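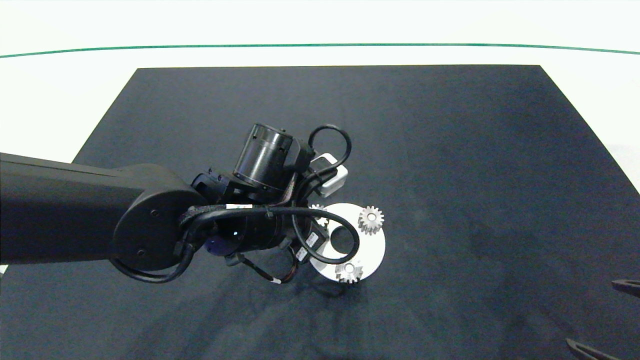

Goter Street repair room reopens with new tables

GROLHAM - The public repair room on Goter Street is open again after seven weeks shut, with new worktables, better lighting and a longer list of things people can bring in.

Doors opened at 9 a.m. and the line was already past the bike rack. By closing time 71 items had been signed in at the desk. Lamps mostly. Toasters, a few radios, a sewing machine that took up one end of a table most of the morning.

The old benches are gone. They were bought secondhand when the room started and had been sanded so many times the tops dipped in the middle, so screws rolled. The replacements are white-topped, supplied by Skurkine, the office furniture outlet on the bypass, at a reduced price. Dark mats go on top for the actual work. Small parts show up better against the white, regulars said, and the mats take the scratches.

Not everyone is sold. One woman waiting with a box fan said the white was "a bit dentist" and that she missed the old pegboard, which has come down and wont be going back up. Tools are now in drawers under the window, labeled by size.

The closure ran longer than planned. Work was supposed to take 2 weeks but the floor under the sink was found to be soft and had to come up. The Palaniappan hardware store next door let the room keep its tool chests in their stock area while that was done, and ran a drop-off shelf for anything urgent.

What you can bring: small appliances, lamps, clocks, radios, toys with batteries, clothes and bags that need a zipper or a patch. Also new this time, bike lights and chargers. No microwaves, no TVs, nothing with gas. Items should be clean, and bring the cord. Lots of people forget the cord.

There is no charge for a repair. Parts are paid for by the owner, either at cost from the bins in the room or bought next door. Anything not picked up after a month goes to the thrift shelf.

Two short classes start in January. The first covers rewiring a table lamp, the second is basic mending by hand. Each takes seven people and the lamp one is full. A waiting list is at the desk, and a repeat is likely if enough names go on it. Beginners welcome, tools provided, bring your own lamp if you have one.

The sewing corner isnt finished. Two machines are set up, and a cutting table is on order but hasnt arrived.

Hours are 9 a.m. to 1 p.m. on weekends for now. Evening hours are being looked at for spring. Parking is behind the hardware store, use the side entrance while the front step is being fixed.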